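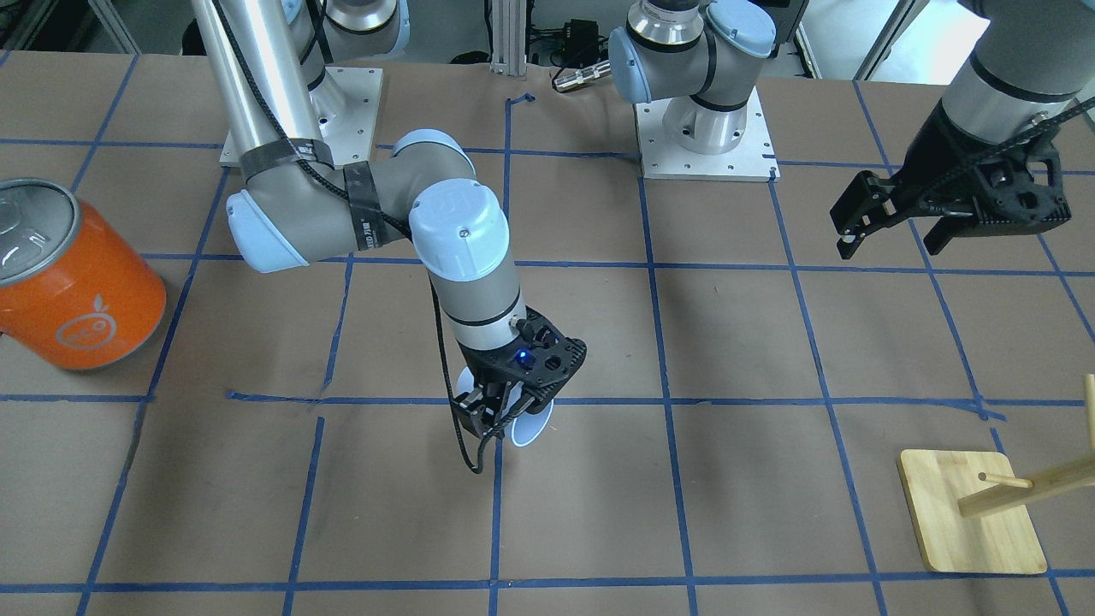
Figure 3. Work table with kraft paper and a grid of blue painter's tape.

3.2 Laying out a sorting surface

Sorting seeds by hand is slow work, and much of its pleasure (and accuracy!) depends on the surface underneath. At the Veltau meadow site we collected seed heads in August from 14 plots, and by the end of the month our paper bags held far more material than one bench could take. We therefore tried several ways of dividing a table into cells, among them plain kraft paper marked off with painter's tape, as in Figure 3. Paper is cheap, it can be rolled up and replaced between plots, and pale chaff shows up wonderfully well against brown.

Perfect squares are not needed. A cell only has to hold one subsample without letting it drift into the next, and small irregularities in the tape made no difference to our counts. What did matter was the order of work. We spread each subsample thinly, picked out the large seeds first, and left the grasses for a second pass under a lamp. A full subsample of 1000 seeds took 60 minutes on average, and the time dropped noticeably once the sorters knew the local species.

The Zornau material was a delight to work with. Knapweed and oxeye daisy were plentiful, and we found yellow rattle in plots where the spring survey had missed it entirely. Samples from Skornden were harder, with many broken husks and a good deal of soil, so we passed them through a coarse sieve before sorting. Unfilled seeds were set aside and weighed separately. Germination tests on the filled seeds are described in Section 3.3.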